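**To:** dondley-builders
**From:** Kanyarat Klinhom
**Date:** 11/3/18
**Subject:** Re: [dondley-builders] Geagea laundry build, where we are

Elias Hijazi wrote:

> Hi all,
>
> For those who don't make it to Kargate very often: Geagea has both arms running, and we've moved on from blocks to cloth. It can now pick up clothes from a bed with the two hands at once. I'd call the hardware finished. What's left is software, and I think we could have it folding T-shirts by May if a few more people want to help.
>
> The budget is at $2798, all in. I'd like to ask the list for a second set of Niston finger pads and for permission to keep the side room through the winter.
>
> I know Kanyarat has doubts about the cabling but I think we can tidy that up as we go.
>
> Elias

Elias, thanks for writing it up. I do have doubts about the cabling, and since you brought me into it I'll put them here where everybody can read them, along with the others.

First, "pick up clothes from a bed" is carrying a lot of weight in that message. I was there for most of the session. What I watched was a machine getting hold of clothes on a bed, sometimes, after one of us had dropped them in a place we already knew it could reach. I'm not saying that's easy. I spent two evenings on the wrist code and I know how far it's come. But a person who reads your note and then drives over to see it is going to expect something that finds a shirt, lifts it and puts it somewhere. We don't have the third part at all and I'd argue we only have pieces of the first.

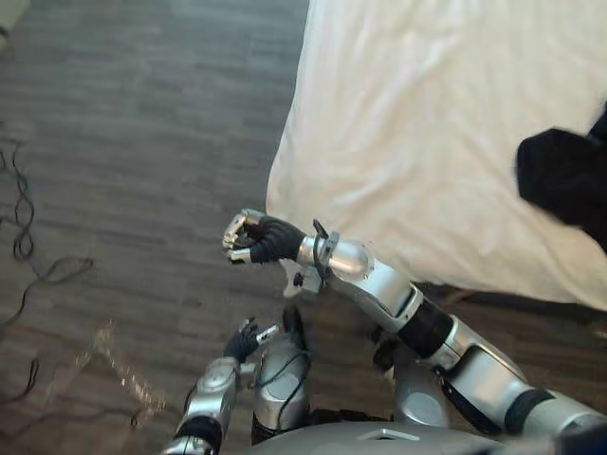
Reach is the thing I'd fix before anyone writes another line of folding code. We keep treating it as a matter of parking the base a bit closer, and every time we do that we lose the room the elbows need. Look at the right hand, curled up beside the edge of the sheet with nothing in it, while the black cloth is up on the bed well past the fingers. If the logger is marking a hand in that shape as "closed" and then counting "closed" as a grasp, the success numbers are worthless. I asked about this on the night and the answer I got was that the motor current would tell us. Has anyone plotted the motor current? I haven't seen a plot. I'd like one that shows an empty close next to a close on cotton, same hand, same speed, and if I can't tell which is which by eye then I don't believe the software can either.

Then the cables. There's a heap of black cable lying in loops on the floor off to the left in that one, and another one looped down the front of the body. "Tidy that up as we go" is what we said about the drill press and the drill press is still on an extension cord. For a thing that stands at a bench this might be tolerable. For a thing whose whole job is to grab soft dark objects, I think it's asking for trouble.
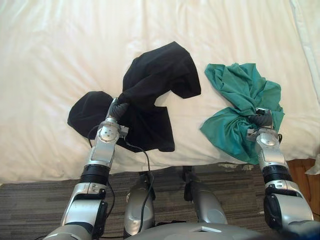 *Both grippers closed on cloth, black on the left and teal on the right. Note where the cable lies.*

I'll give you this one, Elias, it's a real grasp on both sides. The fabric is bunched up around the fingers and I have no quarrel with it. Two hands on two separate garments is more than I expected when we started. But the cable from the left wrist goes right over the bottom of the black garment. Black cable, black cloth, and we're planning to have the vision code work out where the hem is. Either it'll learn that a T-shirt has a long skinny tail, or one day the hand will pinch the cable along with the shirt and pull. I don't know which connector gives up first and I don't want to find out with a $2798 machine.

I'm also not sure what we're proving by holding both garments low and near the middle. Folding needs corners, or shoulder seams, or some other part you can name. Grabbing a handful from the center of a heap gets you a different heap. The teal one is a wad of creases. If somebody handed me that and told me to fold it, I'd shake it out first, and shaking out is exactly the kind of fast two-arm move the elbows won't do at the current speed limit.

So, on the actual requests:

**Finger pads.** No from me, for now. We haven't worn out the first set, and I haven't heard a case that grip is what's failing. Show me slips.

**The side room.** Yes, but month by month. Other people have asked for it, and they've been polite about it longer than they should have been.

**May.** I wouldn't put a month on it. If you have to, put it on something smaller. My suggestion: one shirt, dropped anywhere on the near half of the bed by someone who isn't on the project, picked up and held clear of the sheet inside 90 seconds. No nudging the base and no second person hovering over the stop button giving advice. If it can do that on a night when we've invited people, I'll stop complaining and help with the folding.

Before that test I'd want these done:

- Both wrist cables clipped back along the forearm, with enough slack at the elbow that full extension doesn't tug on them
- Floor cables in a single bundle going out behind the robot
- The current plot I asked for above
- A dry run with a white garment on the white sheet, which so far we have avoided and which I suspect will go badly

I can do the clips on Monday if someone lets me have the good side cutters back. They were on the hook by the sink and now they aren't.

One more thing. I'd rather we didn't send the write-up outside the list in its present form. "Hardware finished" is a phrase people remember, and I've soldered too many things on this robot after hours to feel comfortable seeing it in print. "Both arms run and it can grip cloth placed within reach" is true today and I'd sign it.

Happy to be shown wrong, preferably with a log file.

Kanyarat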